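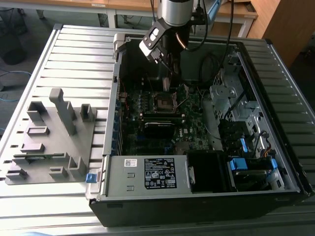 The Trovance bench cell with its gripper over an open desktop tower.

Hi again from the Laltenach refurb shop! A lot of you asked what the Trovance cell is like to work next to all day, so I rewrote this page from the bench side. The old one (the one with all the torque charts) is still up under Downloads.

What you get is the arm, the black gripper tooling kit, a slatted metal bench and a gray 3D-printed fixture plate that sits to the left of the computer. We print the plates ourselves, so if your boards or sticks don't fit the slots, send me a drawing and I'll redo the posts. Towers go on their side with the panel off. You still take the panel off by hand, and I don't see that changing soon, there are just too many kinds of latch out there.

I did teardown by hand for years and my thumbs can tell you all about it. On a busy day our crew would open 70 machines and by the end everyone was cranky. Now one person loads, one person checks, and the fiddly reaching around the processor socket and the memory is the arm's job. Noboru Hosoda was dead set against it in July. He runs the second cell now and wrote most of the board profiles, 117 of them so far, with the Murakami ones coming next!

Pay stayed the same and no jobs went away here, but the work did shift. There's more sorting and more testing, and you'll want around 3,000 dollars set aside for training time. Please don't skip that.

Cell weight is 283 pounds without the bench. Orders and spare fingers go through Cloltance.

Page updated 21/10/2019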